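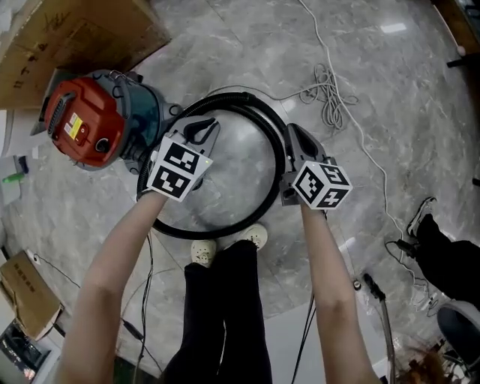 Shop vac and hose, on the floor.

My aunt Visitación left me a laundromat. I should say she left me half a laundromat, the other half being Leonidas Triantafyllou, who came with the building the way some buildings come with a boiler.

I had met him once, when I was 17 and he was already old. He had sold me a root beer out of the machine and then told me I'd picked wrong. So when I walked into Tondenska Coin Wash in June with my suitcase and my folder of papers, I kind of hoped he'd forgotten.

"Root beer," he said.

"Hi," I said.

The place was called Tondenska after whoever had it before the whoever before my aunt, and the sign cost too much to change. It had a row of washers down one side, a row of dryers down the other, and a bench in the middle where people had been waiting for their socks since before I was born. It smelled wonderful, I'll give it that. Hot cotton and a little bit of pennies.

My plan was to sell. I had a buyer and everything! Brekau, a company that owns parking lots, had sent a very polite woman named Baiba Mockus, who wore good shoes and stood on the part of the floor that slopes, and she named a number that made my ears ring. All I needed was Leonidas to sign next to me.

"Sure," he said. "After the flood."

"What flood?"

He shrugged and went back to his crossword.

I want to be fair and say I asked him every day that week. What flood, Leonidas? Which flood do you mean? He'd say "the one that comes," and then he'd ask me for a river in Poland, five letters. I called my cousin Ginevra in tears — well, not tears, but I was eating cereal out of the box — and she said Aunt Visi had always told her the old man was waiting on something, and to let him wait, it kept him regular.

It came at four in the morning. I was sleeping upstairs in my aunt's bed, under my aunt's terrible painting of a goose, and I woke up to a sound like a bathtub thinking. When I got down the stairs there was water all the way to the bench. Leonidas was already there with his pants rolled up. He'd brought a thermos.

"Washer nine," he said. "Every few years. She loved that washer."

So we cleaned. We shut the valve, we mopped, we ran the vacuum until it choked and then emptied it and ran it again, and I got so tangled in the hose at one point that I just sat down in the wet and laughed. He didn't laugh but he did hand me the thermos. The coffee had something in it that wasn't coffee.

Behind washer nine, once we'd walked it out from the wall one corner at a time, was a cookie tin. It was rusted around the bottom from all the other floods. Leonidas wiped the lid on his shirt and gave it to me and then looked very hard at the dryers.

You're thinking money. So was I! It was socks. Single socks, 63 of them, all clean, each one with a little paper tag pinned to it in my aunt's handwriting. Covadonga Pastor, blue stripe, said she'd be back for it. Man with the limp, wool, very nice. Girl with accordion. Some of the tags had years on them and some just had weather.

"I thought it was 64," I said, because the inside of the lid said 64 in pencil, underlined twice.

Leonidas pulled up his pant leg, and there it was, on the left foot. Brown, with a darned heel. The one on his right foot was gray.

"I came in for it when I was new in town," he said. "She gave it back. Then I didn't have a reason to come in anymore, so I asked for a job."

I didn't know what to say to that, so I asked why he'd wanted to wait for the flood. He said it took two people to move washer nine, and he'd promised her it would be me and not somebody from a parking lot.

He signed the papers, by the way. Got a pen out at six in the morning and signed right there on top of the dryer, and slid them over to my side, and went to unlock the front door.

There was a woman outside already, with a stroller and two bags. I put the folder in the cookie tin and went to show her which washers were working.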